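4.3 Veränderungen im Arbeitsablauf der Kommissionierung

Vor der Umstellung war die Kommissionierung am Standort Dromside als Gangarbeit organisiert. Eine Beschäftigte oder ein Beschäftigter übernahm einen Auftrag, entnahm die Artikel den Regalen, packte sie in einen Karton und brachte diesen selbst zur Übergabe. Gehen, Greifen, Prüfen und Tragen lagen damit in einer Hand. Mit der Einführung der Baek-Roboter im Mai wurde das Tragen der Kartons zwischen Regalbereich und Übergabe aus dieser Abfolge herausgelöst. Das Entnehmen und Prüfen der Artikel blieb bei den Beschäftigten. Die Aufträge verteilt seitdem die Software Fastier, die Menschen und Roboter in derselben Liste führt.

Grundlage der folgenden Auswertung sind 80 Stunden Beobachtung vor und 80 Stunden nach der Umstellung, jeweils in der Früh- und der Spätschicht. Im zweiten Zeitraum wurden 400 Übergaben zwischen Mensch und Roboter protokolliert. In 373 Fällen verlief die Übergabe ohne Eingriff. In den übrigen Fällen nahm die beteiligte Person den Karton zurück, stellte ihn anders hin oder rief die Schichtleitung. Häufigster Anlass waren Kartons, deren Klappen während des Transports offen standen und an denen der Roboter neu ansetzen musste.

Die Laufwege der Beschäftigten wurden kürzer, die Stehzeiten länger. Mehrere Befragte nannten die Entlastung des Rückens als spürbarste Folge. Dieselben Personen berichteten am Ende der Schicht häufiger von müden Beinen und davon, dass die kurzen Wege zur Übergabe früher als Pause gedient hätten. Eine Befragte aus der Spätschicht sagte dazu: »Auf dem Weg nach vorn konnte ich mal durchatmen. Jetzt steht der Nächste schon da.« Die Firma Gullow, die den Standort betreibt, hat darauf mit einer zusätzlichen Kurzpause reagiert, die zum Zeitpunkt der Erhebung noch nicht in allen Schichten galt.

Auch das Prüfen hat sich verschoben. Früher fielen Fehler oft erst an der Übergabe auf, wenn der Karton abgestellt und noch einmal durchgesehen wurde. Da dieser Schritt entfällt, kontrollieren die Beschäftigten die Artikel nun unmittelbar am Regal, meist im Stehen und mit dem Artikel in der Hand. Abstellflächen gibt es dort kaum. Erfahrene Kräfte kamen damit gut zurecht, Neue brauchten länger und fühlten sich durch einen wartenden Roboter gedrängt, obwohl die Software keine Frist vorgibt.

Mensch und Roboter arbeiten im selben Bereich und ohne Schutzzaun. Abbildung 3 zeigt die räumliche Nähe aus der Sicht des Roboters. Im Interview gaben die meisten an, sich nach einigen Wochen nicht mehr umzudrehen, wenn sich ein Gerät nähert. Die Schichtleitungen bewerteten diese Gewöhnung unterschiedlich: teils als Zeichen von Vertrauen, teils als Risiko bei unerwarteten Bewegungen.

Abbildung 3: Roboterarm mit Karton, daneben eine Person vor den Regalen.

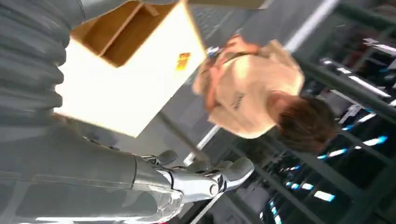

In den Unterweisungen wird deshalb seit der zweiten Erhebungsphase auch das Ausweichen geübt. Wie sich das auf die Zahl der Eingriffe auswirkt, lässt sich mit den vorliegenden Protokollen nicht bestimmen.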